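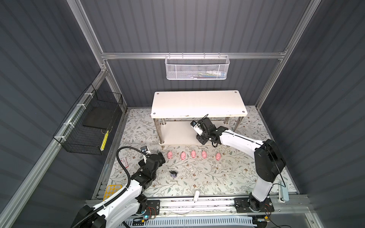 The bench with the pigs in front, and the two hanging baskets.

List home | Threads | Previous | Next | Search

January, 9:37 pm
Posted by M. Sánchez to the Carnport small storage list

Hello all,

On the earlier question:

> I want to hang baskets in a narrow play corner. Hooks or
> zip ties? And is an old bench with chipped paint worth
> keeping, or should I buy the Pririne one for 100?

I use both, so I can compare. The white basket has small hooks which go over the back rail. I can lift it off with one hand, and I put in it the small things I need often. The black one is fastened with three zip ties on the left side. It is for flat things, because a sloping rail is not good for hooks – they slide down. For new ties I paid less than 10 for a bag of 30.

About the bench: please keep it. Mine is white, the top is chipped and the screw caps are visible, but the lower shelf is very useful. I only clean it with a damp cloth. I did not paint it, so I can not advise you on paint.

The mat with flowers is from the market in Fustutlow. It is thin, but small toys stand well on it. The five pink pigs are in a row there now, and later they must go on the shelf under the bench.

One question from my side: does somebody know a small box, not higher than 10 cm, which fits under such a bench and has no lid?

Best regards from Carnport,
M. Sánchez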